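The Ferry to Rirkik

Isla Crichton had missed the four o'clock ferry by the length of a cattle lorry, and so she sat in the waiting room at Penner with her aunt's letter in her lap and her good shoes getting slowly ruined by the puddle under the bench. It was October, and the light was already thinking of going home.

The letter was the third one. The first had said that Aunt Morag was perfectly well and nobody was to make a fuss. The second had said the same but with a shakier hand and a mention of the stairs, and the third, which had come in a brown envelope that used to hold a gas bill, said only that the plums had been very good this year and it was a pity there was no one to eat them. Isla had read it standing up in her kitchen in Karham, with her coat half on, and then she had rung work and told them she had a cold.

"You'll be for the island," said the woman at the ticket window, who had been watching her for some time over a magazine.

"If there's another boat."

"There's the six o'clock, if he's in the mood. You'll be Morag's niece. You've the same way of sitting, like you're waiting to be told off."

Isla laughed in spite of herself, and sat up a bit. She had not been across in two years, and before that it had been three, and each time she had promised on the pier that she would be back by the spring. The odd thing was that she had always meant it. She could remember meaning it, with the wind blowing her hair into her mouth and Morag pressing something wrapped in greaseproof paper into her hands, as if the crossing to Penner took a fortnight and there might be no food on the other side.

As a child she had spent whole summers over there. There had been a shop by the harbour called Fluketti, run by a family who had come for the fishing and stayed for the ice cream, and on wet afternoons Morag would take her down and let her have a dish of those bright corn puffs, the sort that turn your fingers orange and taste mostly of air and salt. They would sit at the black table by the window, the one with the wobble, and Morag would have her tea and talk to whoever came in, and Isla would eat as slowly as she could, biting each puff in half and then in half again, so that the afternoon would last.

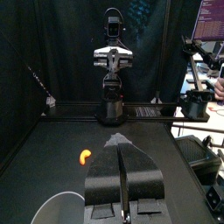

One orange puff on the black table.

It was a rule of Morag's that you always left one until the cups were empty. She said it gave you something to look forward to, and that a person with something to look forward to would put up with nearly any weather. Isla had thought this very wise when she was seven, and rather silly when she was fifteen, and now, with the rain coming sideways at the glass and the clock over the ticket window stuck at ten past one as it always had been, she found she had come back round to it again.

The six o'clock was in the mood. He came in late and badly, bumping along the tyres, and Isla went aboard with two crofters and a crate of hens who complained all the way over. She stood outside on the deck for most of it, holding the rail, though there was a perfectly good cabin with a heater. You could see the lights of Rirkik from a long way out. There were fewer than she remembered, with a gap in the row above the harbour where the schoolhouse should have been lit, but Morag's was there at the end, up on the hill, with the lamp in the kitchen and another one burning on the stairs.

The path up from the pier was steeper than it had been, or she was. Halfway along she stopped to get her breath and heard the door open above her, and a voice shouting down into the dark to ask who was there at this hour, and were they wanting their tea.

"It's only me," Isla called.

There was a long silence. The hens had gone quiet down on the pier.

"Well, you've missed the plums," said her aunt. "I made jam. Mind the third step, it's loose."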